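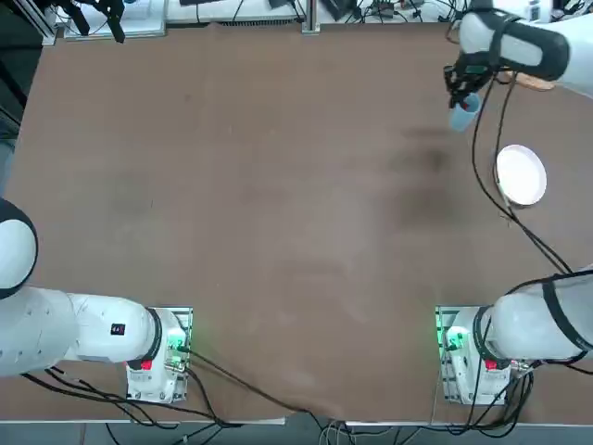
mabaso_bench
Cable drag, I'd bet money on it. When my right wrist started dropping counts it was the gripper lead pulling at full reach. Route it along the upper link and try again before you touch the calibration.

Isia
Good call, trying it tonight! For anyone just joining: two-arm tabletop cell, fault 2301 on the right arm, always at the far end of its travel and never close to the base. I love this cell and I want it back to full speed. Cup pick is my test move. 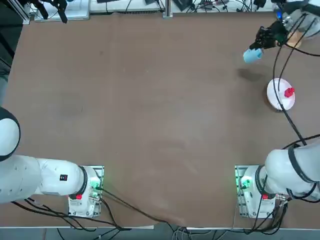 Right arm out at the far corner, cup in the gripper, cable across the plate

flarkberg3
I don't buy the cable theory. 2301 on mine was a loose mounting plate. Base rocks a hair, the joint fights it, fault. Check the bolts first, it takes three minutes.

mabaso_bench
Loose plate would fault close in too – she says it never does.

flarkberg3
Mine only did it stretched out. More leverage. Just saying.

Isia
Ok, both! Bolts were snug on the left plate, and one on the right took almost a quarter turn (sorry mabaso). I'm also going to strap the lead down properly, as it's lying all over the table and I'd like to stop arguing with it. Then 200 cycles at low speed, and if that's clean I'll let it run to 3000 over the weekend.
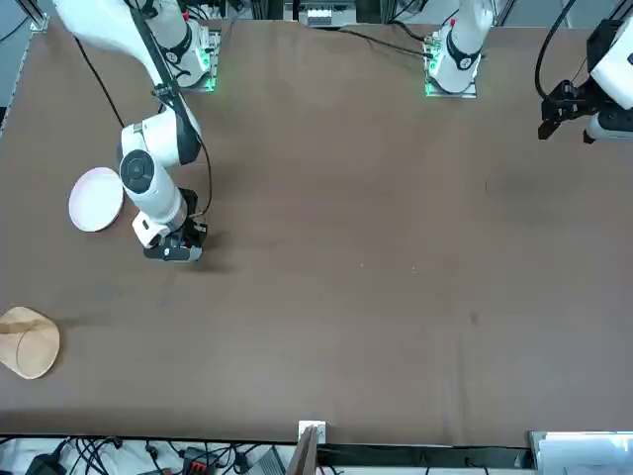

Same cell from the other side, right arm reaching in

Asby
Leave some slack at the elbow when you strap it. I pulled mine tight the first time and tore the connector.

flarkberg3
And put a paint mark on that bolt so you can see if it moves.

Isia
Paint mark, yes! Love that. Will post the log Saturday.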